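**Can a machine tidy up after kids yet?**

**grastogi60** – Fri 14 January
My sister swears we'll have toy-sorting robots before her youngest starts school. He is 2. I have 350 bricks under my couch and some questions.

**Vrettos_A**
Sorting by color is the easy bit. A camera can tell red from blue all day long. Picking up one brick lying half on top of another is where my money goes back in my pocket.

**marjatta_r**
Disagree. Two arms and a decent gripper will do it, just slowly. So does my husband, and I kept him.

**Vrettos_A**
Your husband can find the couch.

**lambert1153**
We looked at arms at work for loading parts bins. Fine when the parts come in neat rows. Tip them out in a heap and everybody suddenly wants a meeting.

**marjatta_r**
A heap is still only a lot of single bricks. One color to a cubby, reds first, then blue and green. I don't need it fast – I need it done by somebody who isn't me. 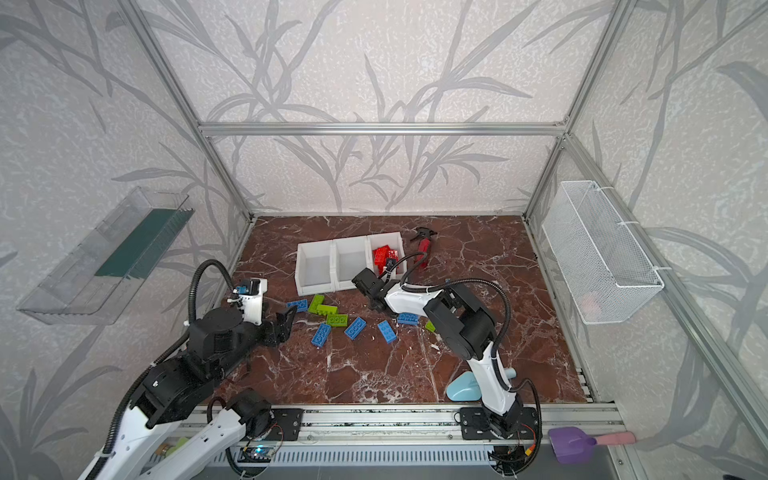
And if it takes until midnight, fine, I'll be asleep.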